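Feb 27, 2026

Glaze tests, cont. Picking up from the bad batch. Short version: the Flaka white is fine, it's us mixing it too thin.

Kiln unloaded this morning. Top shelf good. Bottom shelf crawled again, same spots as before, mostly inside the bowls where the curve gets tight. Wiped half the bisque with a damp sponge before dipping and left the other half dusty. Sponged ones still crawled. So not dust, or not only dust.

Nhàn Vũ thinks the bucket sat too long and settled hard. She dug down with the long paddle and there was a plug at the bottom like wet chalk. I had been stirring the top half of the bucket for weeks, great. Broke it up, ran it through the 80 mesh, put it back. Much heavier now. Coats the finger properly and doesn't run off the knuckle.

New tiles cut from the Grerness stoneware, 10 of them. Marked on the back with iron oxide this time, pencil burned off last time and I had to guess. Dips:
4 tiles at 3 seconds
3 tiles at one second
3 tiles double dipped, dry between

The double dipped ones cracked a little while drying. Rubbed the cracks closed with a thumb. Expect those to crawl, leaving them in anyway so we know what it looks like. 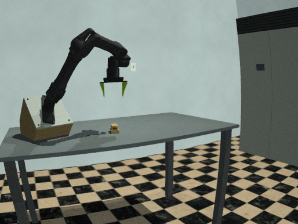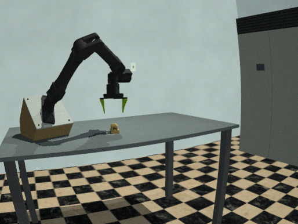

Arm over the gray table, both renders.

Kiln stuff. Controller on the Plikley reads high compared to the cones. Cone 6 on the middle shelf was barely soft, tip just starting to lean, and the display swore we got there. Bottom shelf cone stood straight up. So bottom is cold, which could be the whole crawling story and I've been blaming the glaze. Need cones on every shelf from now on, not just the middle. Put it on the door in marker.

Checked the lower element, coils are sagging out of the groove on the left and one bit looks thin. Did not touch it, they snap when cold. Nhàn has the resistance readings from August in the other notebook, compare before ordering anything. If it's really gone then the whole bottom pair should be swapped together.

Program for next firing: slow to 250, hold, medium up to 4,000... no, that's the price column on the element quote, ignore. Same schedule as last time but add a ten minute hold at top and slow the cooling untill it's well past red.

Sæther order: they want the tall mugs in the white, satin not gloss. Current white is more gloss than satin where it's thick. Slower cooling might fix that on its own. Don't promise anything yet. Handles on the last lot were attached a bit dry, found a hairline on one after bisque, pulled it. Score deeper and use vinegar slip, not water.

Also
- kiln wash nearly out, scrape the two bad shelves first
- the good sponge is gone again
- label the buckets on teh side, lids keep getting swapped
- wax for the feet, the cheap one beads up, go back to the old stuff

Loaded bisque for tonight, lid propped for candling. Tiles go in the one after that, split between top and bottom so the shelf thing gets tested too. Weigh the glaze before dipping, write the number HERE: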